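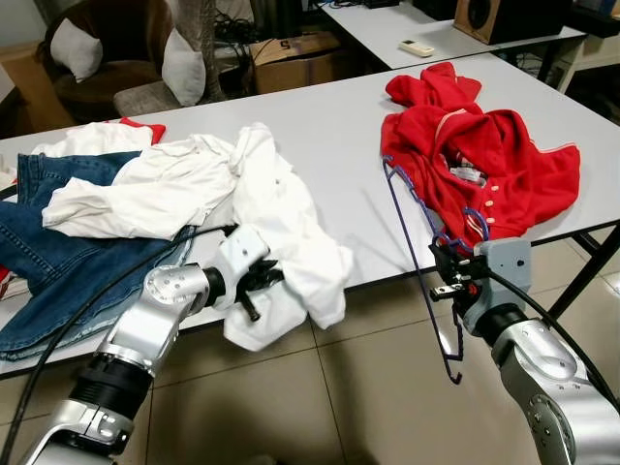

Clothing Reuse and Laundry Habits Among Students in Falwood

Helju Strazds
Final report, Consumer and Home Studies

Introduction

Most students in Falwood own more clothes than they wear. I wanted to find out what happens to the rest. Some of it is given away, some is sold, and a lot stays at the back of a closet until the next move. My project looks at how long students keep everyday clothes, how they wash them, and what they do with them when they are done.

I started with the idea that price would decide most of it. A cheap shirt would be thrown out sooner than an expensive one. The answers only partly supported this.

Method

I used a paper survey and a short interview. The survey was handed out in two residence halls, Brorkus and Tang, and at the bus stop between them. I got 165 completed forms. Another nine were left out, as the second page was blank.

The survey had questions on four types of clothing: T-shirts, jeans, sweaters and underwear. For each type, students wrote down how often they wash it, whether they air dry or machine dry it, and how the last piece they got rid of left their home. Towels were added after the first day when several people asked about them.

The interviews took 10 to 20 minutes each. I did not record them but took notes, and I read the notes back to each person at the end.
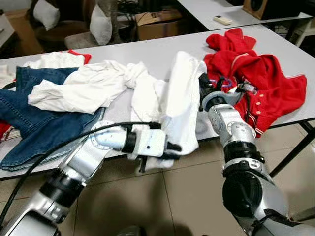 Results: Washing

T-shirts were washed after one or two wears by nearly everyone. Jeans had the widest spread. Some students wash them every week, and a few said twice a year. Both groups thought their own habit was the normal one.

Students in Tang use the machine dryer much more than students in Brorkus. The dryers in Tang are included in the rent, and in Brorkus they take coins. I did not ask about this on the form, but it came up in almost every interview. Brorkus also has a drying room in the basement. It is cold in winter and a load of jeans can take two days there.

Sorting by color was less common than I expected. Many students wash everything together on cold and had stopped thinking about it. The ones who still sort had usually ruined something once - most often a white shirt washed with something red. 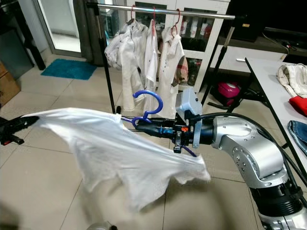

Shirts were also the item most likely to be hung up to dry, even by students who put everything else in the dryer. The reason given was shrinking, or not owning an iron. Sweaters came second. One student dries hers flat on top of a bookcase and turns them over before bed.

Results: Getting Rid of Clothes

Students listed 748 pieces they had stopped using in the past year. Of these, 288 had been given away or sold. The rest were thrown out, cut up for rags, or were still in the closet. The last group was hard to work with. A sweater in a box under the bed has not been thrown away, but it is not being used either. I counted it as unused.

The most common place to give clothes was the Girik thrift store, which takes drop-offs on Monday. Several students said they had missed the drop-off hours more than once and then gave up. Jeans were the easiest to pass on. Towels were almost never given away and mostly became rags for bikes and floors.
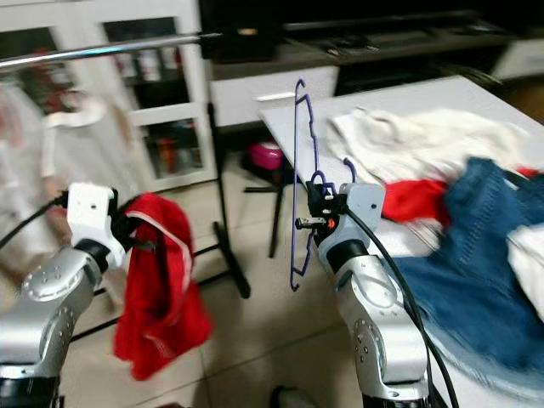
Red cloth held up by one edge.

Limits of the Study

People were asked to remember a full year, and I do not think anyone can do this well for T-shirts. I also handed out the forms close to the end of term, when many were packing. This may have raised the number of items listed as thrown out. A second round in July would give a different picture, but both halls are mostly empty then.

Suggestions

Girik could add an evening drop-off in the last two weeks of term. A shelf for free clothes in each laundry room would also help, and Brorkus has space for one next to the drying room door. I would like the next version of the survey to ask about dryer cost directly and to give towels their own page.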